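Pudness Fix-It and Tinker Club
Minutes of the January meeting
Szczepańska Room, upstairs at the library annex

Chair: Zofia Tokarz
Notes: Eliécer Huaranga

Meeting opened a little late, as people were still coming up the stairs talking about Sunday.

1. Minutes of the last meeting

Agreed with one correction. The band saw blade that was ordered is the narrow one. The wide one is still on the wish list.

2. Sunday's visit to the Casus open day

Zofia asked that this item go first and get as much time as it needed, and the room was all for it. It was easily the best outing the club has had in years. Turnout was great, the cars filled up, and a few members brought kids who are now asking for soldering irons.

For those who missed it: Casus opened its robot workshop to visitors for the afternoon. The club had a slot to itself, with time at the benches and as many questions as we could think up. The staff were generous with both. They let us stand close, they repeated things when asked, and they said "we don't know yet" quite a lot, which several members said they liked best of all.

2a. The drying rack bench

Most of our time went to the bench where the arms work with a wooden drying rack. I think we all went in expecting car-factory stuff, big orange machines throwing sheet metal around, and instead there was a rack of shoe insoles, in every color from yellow to red-and-white marbled, hanging toe-down the way you'd hang them over the tub at home. It looks like part of somebody's house in there. The walls are pink with big tree decals and a butterfly, and there's a mint-green toaster behind the rack and a couple of spice jars off to the side.

Zofia had asked why insoles. The answer was that they are bendy, light and all a little different, so a grip that suits one may be wrong for the next. A plush one squashes. A thin perforated one wants to flap away. Your own fingers sort this out without bothering you about it, and the arm has to be taught.

We got to watch the view from the camera that rides along by the gripper, and this was a big hit. You are looking out over the tips of the fingers at the rack, nearly as if they were your own hands. The fingers themselves are dark gray, pointed, and pretty scuffed. A few of us were happy to see that. It's a tool that gets used! 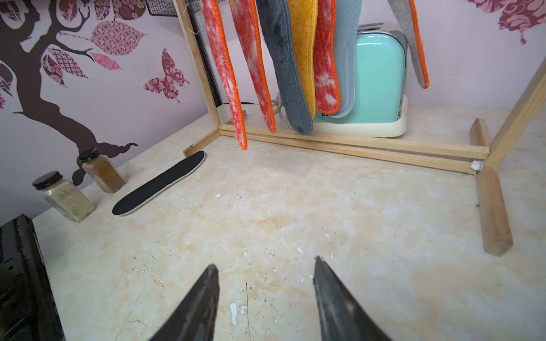 2b. The hanger and the two arms

After the break they moved on to the hanger. This is a light blue plastic one with clips, the sort you'd put socks on, and it goes on the rod of the same rack by a thin metal hook. Now both arms were in play, one from each side, and the room got very quiet.

Notes from members, put together as best I could:

The two arms have to share a very small space. When one has hold of the hanger and the other comes in close from the right, the grippers end up so near each other that you find yourself leaning back. Staff said keeping the arms out of each other's way is a good part of the work.

A hanger swings. Anyone who has tried to unclip a sock with one hand knows this. The sensible thing is to steady it with one hand and do the fiddly part with the other, and that was the idea explained to us for using a pair of arms.

There was an orange mesh cloth hanging from it too, and mesh was described as a real nuisance. Fingers can catch in it, and cameras have trouble deciding where it starts.

Each arm has its own little camera up by the gripper. Zofia asked whether the two views get combined, and got a long and very good answer that I did not manage to write down. She has promised a short version for the newsletter.

The structure came in for plenty of admiration as well. The enclosure has aluminum extrusion down the side, zip ties holding things in place, vented cable trunking along the front, and a small green circuit board out at the end where you can see it. Half our members have built something out of exactly those parts. It was lovely to find that a proper robot bench is put together much like our own projects, only with better arms.

The slow speed got mentioned more than once. Some of the younger visitors wanted it to go faster. The grown-ups mostly found it gripping (sorry, Zofia made me leave that in). You start rooting for it. When it missed a clip there was a groan from the whole group, and when it got one later on there was applause, and the staff looked pleased both times.
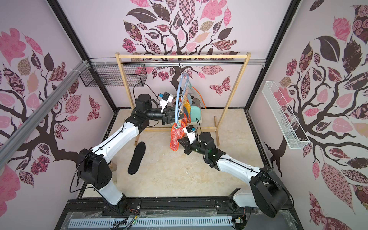

3. Questions raised at the open day and talked over tonight

Could the club do something like this at a smaller scale? Strong feeling that yes, we could, if we pick one arm and one easy job. Suggestions from the floor: sorting washers, handing a screwdriver across the bench, putting pegs in the pegboard. Hanging things up was ruled out for the moment on the grounds that we have now seen how hard it is.

What would it cost? A member had looked at secondhand arms of the hobby kind and thought the whole setup, with camera and power supply, would come to almost 2000 dollars. This is more than we usually spend on one thing. It is also less than many of us had feared. Agreed to look at kits and loans before buying.

Would Casus lend us anything? Zofia had asked at the end of the visit. They don't lend arms but would be glad to pass along worn gripper fingers and odd lengths of extrusion. Said yes please, on the spot. Members who have a use for extrusion should give Zofia a length and a thickness, and should be realistic.

Is it safe with kids in the shop? Long discussion. General view was that a small, slow arm in an open-fronted box with a stop button in easy reach would be fine with an adult at the bench. The stop button should be big. We should fit it before anything else is wired up. To be written into the shop rules before any arm arrives.

Programming. Several members said they'd be scared off by this part. Eliécer said that the way it was explained on Sunday, a lot of the teaching is done by moving an arm through the job yourself and recording it, many times over, and that patience looked to be more important than code. Two members who write software for a living said they'd run an evening on the basics, starting from zero.

4. Onau project

Onau is the club's homemade sorting table, for anyone new. It has been sitting under a sheet since the motor gave out. After Sunday there is fresh energy to finish it, and the plan changed quite a bit tonight.

The old idea was a belt with a flap at the end. The new idea is to keep the belt, drop the flap, and leave space at the far end so an arm could be added later. Sketches went around the table. The one with the camera on a bent coat hanger got the most votes and the most laughs.

Agreed:
Replace the motor with the spare from the drill press fan.
Cut a new top. There was a good case made for a plain, dull surface, as one of the Casus people had said shiny tops can confuse a camera.
Try it first with objects of one kind, then mix them.

We'd like Onau running, even badly, by the spring fair.

5. Thank-you to Casus

A card will be signed and sent. Zofia will write it. Please come sign it at the shop, or send her a line to add. The kids' drawings will go in with it, including the very fine one of an arm making toast.

Also agreed to invite the bench staff to one of our repair nights. They were curious about the lamp clinic and one of them has a lamp.

6. Newsletter

Eliécer to write up the visit at greater length than these minutes allow. Anybody with good photos, please send them over, along with your name as you'd like it printed. If you took video of the hanger part with sound, we'd love that as well, groans and all.

7. Shop matters

The vise on the back bench is loose again. Do not tighten it by hitting it.

The lost and found box is full and contains three single gloves, a thermos lid and someone's reading glasses. It will be emptied before the next meeting.

The glue shelf has been sorted and labeled, and it looks terrific. Thanks to everyone who stayed after closing to do that.

8. Any other business

A member asked if the club could go back to Casus. Zofia has already asked! There may be another open afternoon before summer, and they said returning groups can ask to try guiding an arm by hand. A sign-up sheet went around and came back with nearly every name in the room on it. A second sheet is pinned by the door.

Reminder that the library closes the stairwell at 8, so please pack up a bit before then.

Actions

Zofia: card to Casus, pick up extrusion and gripper fingers, short piece on the two cameras.
Eliécer: newsletter write-up, draft wording on the stop button for the shop rules.
Onau group: motor, new top, measure the space at the far end.
All: photos, lengths of extrusion wanted, gloves.

Meeting closed with people still standing around the Onau sketches. Next meeting same room, same time.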